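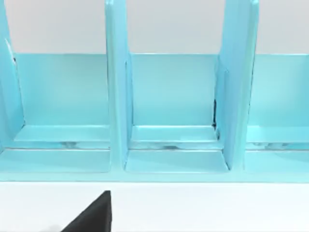
Melthorpe Community Archive: Progress Report to the Kazmi Fund

Prepared by Shabnam Minhas, project coordinator
Saturday, September 21, 2024

Where we're up to

We are past the halfway mark and I'm so pleased to be writing this one. When the last report went in we were still arguing over how to number the newspaper clippings. We now have 3,338 items catalogued (letters, ledgers, school rolls, dance programmes, a whole run of seed merchants' receipts) and every one of them can be found by name, street or year.

The biggest step forward was the Kandisora database going live. We'd been keeping the catalogue in a spreadsheet that took forever to open, and moving it across was slower than planned - the old date column had been filled in four different ways over the years, and fixing it was a hand job. But the search is wonderful. A woman came in looking for her grandfather's bakery licence and we had it on the desk before she'd finished her tea.

Reading room

The reading room now opens two afternoons a week and bookings are full into November. Most visitors are tracing family, but we've also had a landscape architect after the old orchard boundaries and a group of Year 9 students who wanted to know what people paid for bread during the war. They were terrific! They got so absorbed in the grocer's daybooks that their teacher had to ring the school to hold the bus.

We repainted the long wall and moved the map cabinet away from the window, where the afternoon sun was getting at the top drawer. The pamphlets have been sorted by subject and now stand upright in dividers, and the old flat piles are gone. People browse them now, which they never did before.

Oral histories

Nine interviews are recorded and seven of those have been fully transcribed. The remaining two are long ones, both with former workers at the Fleria cannery, and the background noise on one of them is making the transcription heavy going. I'd like to do a second sitting in a quieter room if he's willing.

The cannery material is shaping up to be the heart of the whole collection. We've heard about the peach season shifts, the whistle that went at ten to six, the Christmas hampers, and the strike over the wash-house roof that doesn't appear in any of the company's minute books. One speaker brought in her pay packets, all in order, still in a chocolate tin. She has let us scan the lot and is thinking about whether to donate the originals.

What's running behind

The glass negatives. We had hoped to have them cleaned and scanned by now and we've hardly started. The conservator we'd lined up has taken a full-time job interstate, and the quote from the next nearest one came in well above what's in the budget. I've written to the university to ask if a supervised student placement might be possible. In the meantime the negatives have been rehoused in four-flap enclosures and are safe where they are, so there's no harm in waiting a little.

The family names index is also behind, mostly through my own fault. I underestimated how many spellings there would be for the same three households.

Spending

Nearly all of the equipment line has been spent, and the scanner came in under the quoted price. The transcription line is on track. I'd like your permission to carry the unspent conservation money into the next period so it stays with the negatives, whichever way we end up getting them done. The full statement is attached as a separate sheet.

Next period

Finish the two cannery transcripts and send copies back to the speakers for checking.
Settle the arrangements for the glass negatives.
Put the first batch of street photographs online, starting with the eastern end of town.
Run an evening session on dating old photographs from clothes and hairstyles - we already have a waiting list for this one.

If anyone from the Fund is passing through on an open afternoon, please do come and see it all. I'll have the pay packet scans out, and the orchard maps too if the architect has brought them back.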